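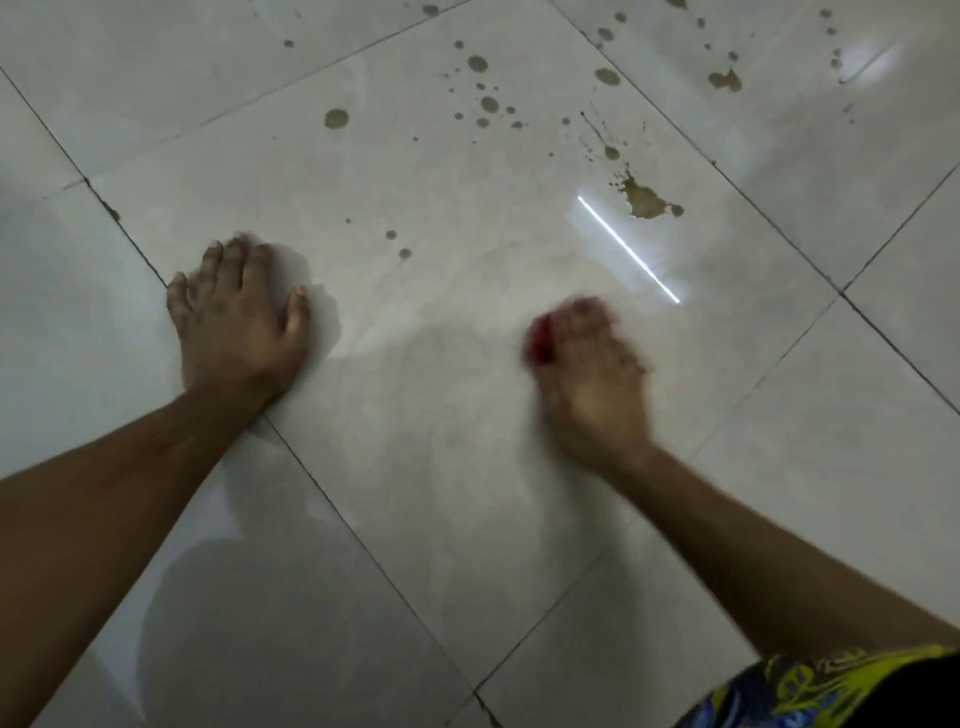
Home | Visits | Gear | Archive | Contact

I went to the Rurgate open day to find out whether a floor robot could take over the worst job in a cafe, and I came home with a brochure, sore knees and a lot of opinions. The company makes one thing, a mopping machine called the Solau, and you either buy it or rent it by the month with service thrown in. Idrisa Makori, who ran our group, started us off with the old way of doing things, which was smart of him. Glossy white tile, brown splatters all over the place, one hand flat on the floor to brace yourself and the other scrubbing away with something small and red. I know that posture so well! The big stain with the long thin tail is exactly what I get when somebody bumps a full mug on the way to the window seats, and pale shiny tile shows every last drop of it.

So, the machine. It's smaller than I expected, low enough to slide under a bench, with a roller up front and two tanks that lift out from the top. Idrisa set it loose on a practice floor they'd dirtied with cold tea and let it get on with things. The first pass took care of the little drops. The bigger patches needed a second go, and it went back for them by itself (a couple of people clapped, which made the rest of us laugh). It does leave the floor a bit damp behind it. I walked across in my sneakers and didn't slip, but I'd want to try that again in the shoes I wear for work.

Grout is where I got picky. My tile is laid on the diagonal and the joints collect grime like you wouldn't believe, so I asked if it could follow a slanted line. Sinéad Ó Flaithearta from the engineering side said it doesn't follow lines at all, it just covers the whole floor in strips, and the roller gets into the joints as deep as the bristles reach. She was pretty straight with me: old black grout will still need a brush and a person. I liked her for that.

Then we got to the money part. Renting is $232 a month, with a 3 month minimum, and that covers new rollers and a visit if it breaks down. I didn't write down the purchase price and I wish I had. Dennis Gachanja, who has a bakery and was standing next to me, wanted to know what happens with flour, and the answer was sweep first, because flour plus water makes paste. He looked a little let down. He told me he's had the same string mop setup since he opened in 2010, and I think he was hoping to go home and throw it out.

We also got to see the workshop out back, where they were testing batteries. One charge is supposed to last 100 minutes on smooth floors. The demo ran for maybe a quarter of that, so I can't tell you if it holds up. It's noisier than I'd like, too. You could talk over it, but I wouldn't run it with customers in the room.

Would I get one? I put my name down for a trial in July, after the patio opens and before the summer help leaves for school. Until then I'm still the one on my knees with a scrubber. If you go, park behind the building, the front lot is tiny, and eat the samosas early. They were gone by the time our group got back from the workshop, and I'm still a little sad about it.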